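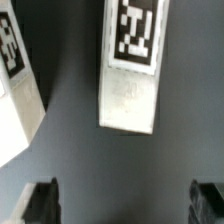
Report on a visit to the Wadow regional fire training center, 16th March

The department accepted an invitation to tour the training center at Wadow ahead of the decision on where to send next year's recruits. Four members attended: two captains, the training officer and the author. Travel time from Station 2 was 58 minutes by the county road, which matters for overtime calculations and is slightly better than the drive to the state academy.

Background

The center opened in August and is run jointly by the Wadow and Chettiar fire districts. It replaced a burn building at Chettiar that had been taken out of service after cracks were found in the second-floor slab. The new site covers the old county gravel yard. Access is by a single gate wide enough for an aerial, with a paved turning area inside. The road in from the highway has no shoulder and is not lit.

Burn building

The burn building is a three-story concrete structure with two burn rooms on the first floor and one on the second. The rooms are lined with replaceable tiles. Fires are Class A only, using pallets and straw, with a limit on fuel weight posted at each door. Thermocouples in the ceilings feed a panel in the control room, where an instructor logs temperatures at 30-second intervals. The log for a recent evolution was shown to us. It was legible and complete, and copies are sent to the participating department afterward.

The third floor is used for ladder work, search and bailout drills. Windows are of three different sill heights. The standpipe is wet on the north stair and dry on the south stair. One of the south outlets had a stiff valve wheel, and the staff had already tagged it.

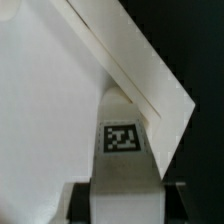 Water supply is from two hydrants on an 8-inch main plus a drafting pit holding 3,000 gallons. Staff stated that the main will support two engines flowing at once without trouble. We did not test this. The pit is used for pump certification and is refilled from the main overnight. Runoff drains to a settling pond on the east side.

Classrooms and equipment

There are two classrooms and a gear room with forced-air drying racks. The racks are made by Hirkumo and dry a full set of turnout gear in one cycle. The center has a separate entrance for contaminated gear, with a gross decontamination station outside it and an extractor just inside. Showers are across the hall. The route from the burn building to the showers does not pass through any classroom, an arrangement our own station lacks.

Breathing air is supplied by a fixed compressor with a four-bottle cascade. Visiting departments bring their own packs and cylinders. Our cylinder fittings are compatible. Air quality certificates are posted on the compressor room door and were current.

Scheduling is handled through Bivuvance, a web-based booking system. A department reserves a prop by the half day and uploads its roster and proof of medical clearance. The system rejects a booking if any listed member's clearance has lapsed. Cancellations inside one week are charged in full, except when the cause is a working incident.

Live evolution

We observed one evolution by a recruit class. The drill was a first-floor room fire with one attack line and one backup line. Briefing, walk-through and assignment of the safety officer were done before ignition. The attack crew entered from the west door and advanced along the hall in good order. The backup line was charged late, and the lead instructor held the debrief on that point for some time. Rehab was set up on the lee side of the building with water, shade and a medic taking vitals.

Cost

The quoted rate for a half day on the burn building, including two instructors and fuel, is $1,484. Use of the drafting pit is charged separately and was not itemized in the sheet we received. Departments inside the two districts pay a lower rate. We are outside both and would not qualify unless the county agreement is amended.

Open items

The written fuel limits for each burn room have been requested. The center also agreed to send its instructor qualifications and the most recent structural inspection of the burn building. Fall dates are filling, and the half days we would need for the recruit class have to be requested before the budget hearing. The training officer has placed a hold on two of them, which can be released without charge.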